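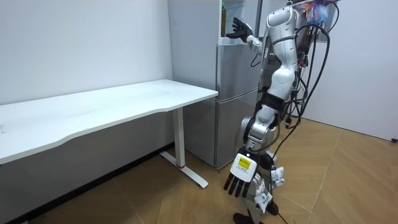
One arm up by the fridge, one arm down.

Okay, diving thread, because I got home from the Grirnwood open comp an hour ago and I'm still buzzing!

Tahira Usmani won the women's 3 metre with a final dive I'd have watched ten times over. Barely a ripple. The whole stand went "ooooh" before the judges had even moved.

Oisín Daly was sitting 8th after two rounds and finished on the podium. His inward was scrappy in April and now it's gorgeous, so tight and so late out of the pike.

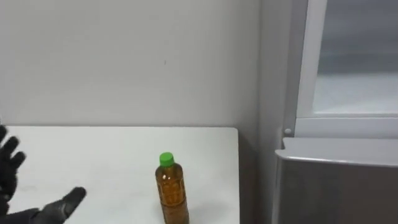 Then the synchro. Daly and Ultan Foley have only been paired up for 13 weeks and they hit the water like one person (well, nearly, Ultan was a touch long on the fourth).

Also loved the kids' platform event before lunch. Huge cheer for the wee one from Dridton who climbed back down, had a think, went up again and nailed it.

Next comp is at the Moriarty pool. Seats are first in, best dressed, and I'm bringing a cushion this time, those benches are brutal.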